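Small Drawing Card

Feb 19, 2024
By Houda Badawi
5 min read

A small drawing card is a piece of stiff paper with a picture on one side, made by hand or printed after a hand-made original, and small enough to be held between the fingers. The name covers several kinds of objects, such as cards which children paint at home, cards used in matching games, cards given with sweets or tea, and cards which adult artists make for exchange. The word "card" in this use says nothing about the purpose of the object. A playing card, a post card and a visiting card are normally treated apart.

Size and paper

There is no fixed size. Most cards are rectangular and are cut from heavier paper than is used for writing. When a child makes the card, the paper often comes from a drawing pad or from the back of a package, and the edges are not straight. Cards for games need to be equal in size and have the same back, so that a player cannot recognize them from behind. This condition does not exist for cards that are only kept or given away, and in one collection many formats may be found together.

Thin paper bends when it takes water. For this reason makers who use water paint often fix the sheet on a board until it is dry, and cut it only afterwards. Wax crayon and colored pencil do not bend the sheet, but crayon leaves a soft layer that can pass to the next card in the pile.

Subjects

Animals are the most common subject, especially on cards made for young children. The animal is usually shown alone, with few details behind it, and with a head that is large in comparison with the body. Big eyes are typical. Frogs, cats, fish and birds appear very often, perhaps because they can be recognized from a simple outline. A frog in particular can be drawn with two circles and a wide line for the mouth, and green paint does the rest of the work.
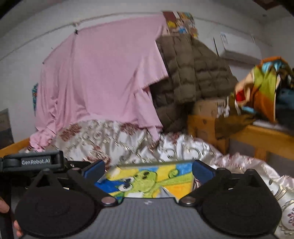 Small card painted in yellow, blue and green, with a frog-like cartoon creature.

After animals come vehicles, fruit, houses and faces. Plants without a face are less popular with children, but they are a frequent subject for adults who exchange cards, as they allow a finer work with the brush. Letters and numbers are seen mainly on cards for learning.

Color

Makers of cards prefer few and strong colors. On a small surface, pale tones which lie near to each other become difficult to separate, and the picture looks gray when it is seen from the other side of a table. A yellow ground makes a green or blue figure easy to read. Black outline came into cards from printed comics and is today used in hand-made ones as well, although some teachers of drawing advise against it for beginners.

Exchange

The exchange of cards follows simple customs. A hand-made card is given for another hand-made card, and money is not accepted. The maker writes on the back the name, the place and sometimes a number in the series. A card without this information is still exchanged, but it is harder to trace later.
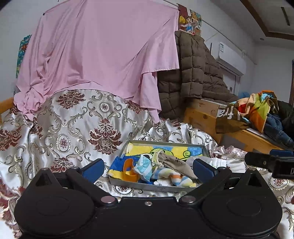
Hirkley, April

The exchange held in Hirkley each spring is one of the smaller ones, and it is described here because its rules are written down. It was started by Simão Rocha, a school librarian, with 19 participants. Each person brings five cards and leaves with five cards from other persons. Cards are laid face down and drawn by lot, so that a beginner has the same chance as an experienced maker. In the last edition there were 47 participants, and a separate table was opened for makers under ten years of age. The rule against trading a card again on the same day was removed after two editions, as it could not be controlled.

A similar meeting exists in Cunha. There the cards are shown face up and the participants choose, with the result that certain makers are left with their own work at the end. Rocha has criticized this method in a short text on the Hirkley exchange. The organizers in Cunha answered that choosing is the pleasure of it.

Keeping

Cards are kept in boxes, in albums with pockets, or without any system. Albums protect the surface and make it possible to see both sides, but an album of soft plastic can stick to paint after some years. A box of cardboard is cheaper and lets the air pass. Sunlight is the main cause of fading, and it acts more quickly on felt pen than on paint. Adhesive tape should be avoided on the front, for it turns brown and takes away the color when it is removed.

Cards made by children are seldom kept as a complete group. Many are lost when a family moves to a new house, and those which remain are in general without date. To write the age of the child on the back, in pencil, takes little time and is of great help to later readers.

Related articles
Matching game
Frog in picture books
Water paint on thin paper
Album with pockets
Cunha card meeting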